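Print this page | E-mail this page

Cloth handling, second period: report to the Mottram fund
Oct 1, 2021
Prepared by Ghazal Bahrami

Whether the method works

In April we told you the Voltitz method would learn to fold from 1142 recorded runs. I doubted that then and I still do. With two arms on one flat cloth the fold score went up, but most of the gain went away when Kieran Birkett scored the same runs without knowing which method had made them.

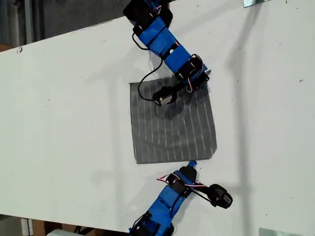 We then raised the training set to 2466 runs. The score barely moved. Alfie Tapley reads this as a ceiling in the data; I think the score itself is poor, as it rewards a cloth that ends up small, folded or not. I would not quote it outside this report.

Grip tests

Thick cloth is a separate question. The fingertips now carry blue tape, and Sławomir Szulc logged 116 grips on plush towel with it. Fewer slips than in April – but we changed the closing force in the same week, so I can't say which of the two helped. He will repeat the set with the old force. 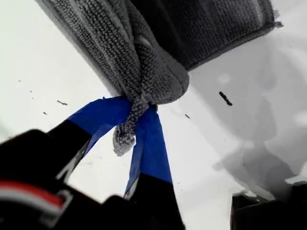

Next period

Rerun the fold trials with a new score, agreed before anyone sees results. No new recording until that is done. The Clirnside share of the budget is unspent and we ask to carry it over.

Contact: Drorkau cloth project office | © 2021 Drorkau | Back to top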